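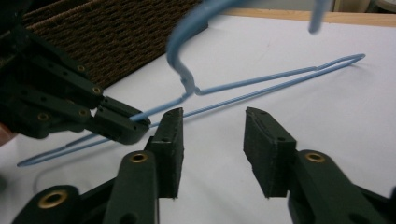
The Blue Hanger

Saskia Ormsby had been given the closet job because she was the youngest cousin and had driven the farthest. Her aunt's house in Corcombe had to be empty by the end of May. The others had taken the kitchen and the garage. She got the upstairs, with the white table and everything on the rail.

She worked one garment at a time. Coat off, pockets checked, coat in the bag, hanger on the table. In the pockets she found bus tickets, a button, and a receipt from Nedelcu, the dry cleaner on the hill, for two skirts and a man's jacket. Her aunt had never married. Saskia read the receipt again and put it in her own pocket.

By three o'clock she had 31 hangers. Most were wood, a few were padded, and one was light blue wire with a coat of plastic over it. She held on to that one. It had been in the closet of the back bedroom when she stayed there as a girl, and she had hung her school dress on it every night for a summer. She remembered the twist at the neck, where she used to run her thumbnail along the turns until her aunt told her to go to sleep.

Her cousin shouted up the stairs that the man from Plondis would give them 60 dollars for the lot, furniture included, if they could be done by five.

"Does he want hangers?" she shouted back.

"He wants everything."

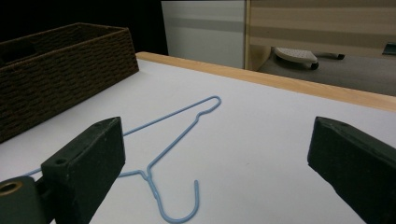 She carried the wooden ones down in two trips and stacked them by the front door. The man was already looking at the hall mirror. He asked if there was anything left upstairs besides the table and a basket.

"One hanger," she said. "I'm keeping it."

He shrugged and wrote something on his pad.

She went back up for it and took it out to the car. It wouldn't lie flat in her bag, so she hooked it over the handle above the rear window. She sat behind the wheel for a while with the receipt on her knee. Nedelcu was on her way home, and it stayed open until six.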